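3.2 Garment storage and creasing in the home

The second part of the survey dealt with what happens to woven cotton trousers between laundering and wear. Participating households in Hernside and Skonditz kept a diary during January, noting for each pair the drying method, the time before folding, the surface used for folding and the place of storage. A total of 3,633 entries were returned. After entries with no drying method or no storage place were removed, 779 described khaki trousers of plain or twill weave, and only these are used in the analysis below.

Folding surface was coded as table, bed, ironing board, floor or other. Beds were kept as a separate class. A mattress yields under the hand, so that leg seams are harder to align than on a rigid surface, and earlier work on shirts (Longo, unpublished) suggested that this leads to a second, off-center crease near the knee. The state of the garment was coded as spread or folded (Figure 4).

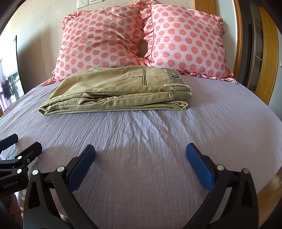
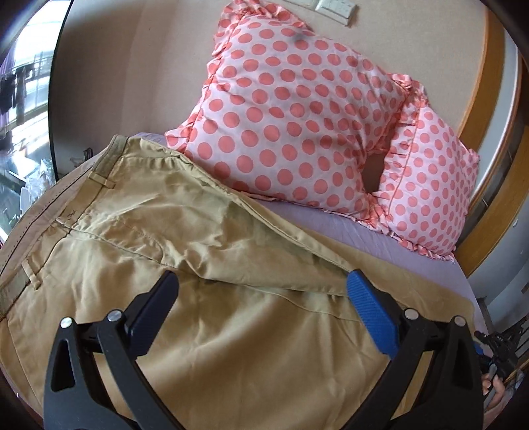 Figure 4. Khaki trousers on a bed.

Crease severity was graded by one assessor, Loredana Longo, on a scale from 1 (sharp, persistent creases) to 5 (no visible crease). Each pair was graded on removal from storage and again after hanging for 50 minutes indoors. The assessor did not have access to the diaries. Grades were entered in the Dresex sheet and checked against the paper record before the coding was closed in February 2019.

Drying method had the largest effect on the first grade. Line-dried trousers folded on the same day were graded lower than tumble-dried trousers folded while warm, and the difference remained after hanging. The effect of folding surface was smaller. It was clear for trousers stored in stacks, where the weight of the garments on top set any misaligned crease, and weak for trousers stored singly on a shelf.

Fiber content could not be separated from garment age in this sample. Most of the older pairs were all cotton, while newer pairs often contained elastane. The Agbeko recovery test, described in Section 3.3, was therefore run on unworn cloth of known composition.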